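The Cap Drawer Has to Go

How a pile of baseball caps ate the hallway in Grutbridge, and what two clear bins can do about it

November 2021

It starts with one cap. A giveaway, a vacation buy, the navy one from the ball game. Then a second because the first was in the wash. Then somebody in the house gets a green one, and somebody else gets a green one that is nearly but not quite the same green, and by spring the hook by the door has come out of the wall.

Mine came out in March. Took a chunk of plaster with it the size of a cookie.

I had 23 caps. I know because I had to, I was writing this. Caps on the newel post, caps in the car, a cap on top of the fridge with a dust line around the button. No system. The last system was a drawer, and the drawer is where caps go to get flat.

So – bins. Clear, open on top, rounded corners so you don't snag anything. I'd been circling the fancy stuff first. Kesum makes an over-door rack with clips. Alitent has a hanging sleeve, holds up to seven, looks like a windsock. Tried both. The clips leave a little bite in the brim and the windsock drops everything the second you pull from the middle. Back they went.

Two bins and a big wooden table to sort on. You need the table. Do not do this on the bed, you will just end up lying down.

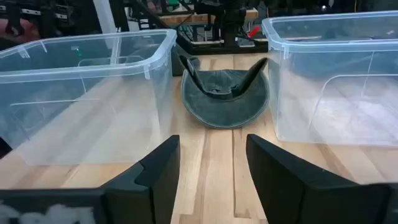

Sorting first, then washing, then storing. I did it in the wrong order and had to wash four of them twice. Go by who wears it before you go by color. Color looks great for a week. Then it's seven in the morning and you're digging through a whole bin of navy for the one that fits your head, and every cap you pull out goes on the floor.

Keep bin, leave bin. That was my whole plan. The keep bin filled up in the time it takes to drink a coffee and the leave bin had nothing in it, which tells you plenty. The washed-out ones are the hardest. A cap that has gone soft, where the crown falls in on itself when you set it down – it's either ruined or it's finally good, and you are the only one who can say.

My rule in the end: put it on. Right there at the table, no mirror. If your hand goes straight back up to take it off, leave bin.

On washing. Cool water, a basin, a drop of dish soap, an old toothbrush for the sweatband. Check the brim before any of that. If it's an old cap the brim might be cardboard and cardboard does not come back. Newer ones are mostly plastic in there and don't mind. Skip the dishwasher, whatever your cousin says. Skip the dryer too. I dried mine over upturned mixing bowls, all over the kitchen counter, and dinner was sandwiches.

Do the strap up before it goes away. Loose straps catch on each other and you lift one cap and get three. Front panels pushed out with your thumbs, and then nest them, brim to brim, all facing the same way. Don't cram. The minute you have to press down it's too many and you're back to the drawer.

Then where does the bin live? Low shelf for kids. Anything above shoulder hieght and they'll throw from across the room and miss. I gave mine the bench by the door, between the boots and a plant that nobody waters enough but me. The plant helps, weirdly. A shelf of bins looks like a stockroom and a bit of green next to it looks like a house. Ask at Koval, the garden place out past the Grutbridge lights, for something leafy that will put up with a draft. Small pot, dark one, so it doesn't show the mud.

Leave the lids off. I bought lids. The lids are under the stairs. A cap is a thing you grab on the way out with a bag in your other hand and toast in your mouth, and a lid is one move too many.

We ran a short version of this in the newsletter before the issue went to print, and asked for better ideas. Got plenty. Mostly on shape, some on smell, one long one about moths that we're saving for the wool peice next time. 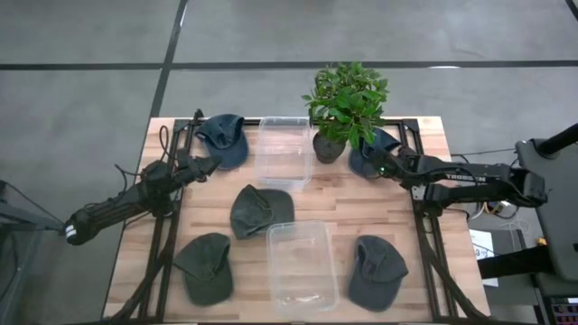
A reader in Grutbridge wrote that two bins is one too many, that she gives everybody in the house a single bin with their name on tape and when it's full it's full. Her husband has been trading his in one for one ever since. She also stuffs each crown with a rolled dish towel over the winter, and says tissue paper goes flat by New Year.

Fair. I've tried the towel thing now and it works better than my thumbs did. Uses up a lot of towels though.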